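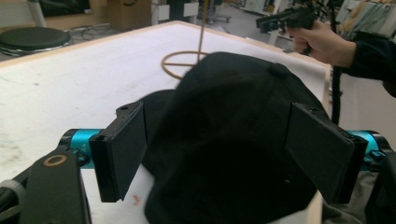

Bought the Kestton table for folding and sorting, $86, had it since February. Good hieght for me, doesn't wobble. My one gripe is the top. White shows everything – grey smudges and scuffs all over one side, even a little reddish-orange mark I can't place. Dark stuff is easy to spot on it though, black fabric really stands out. Light wood edge looks nice.

Assembly took 40 minutes, instuctions so-so. Would buy again, maybe in a darker color. 3 stars – 4 if the top wiped clean.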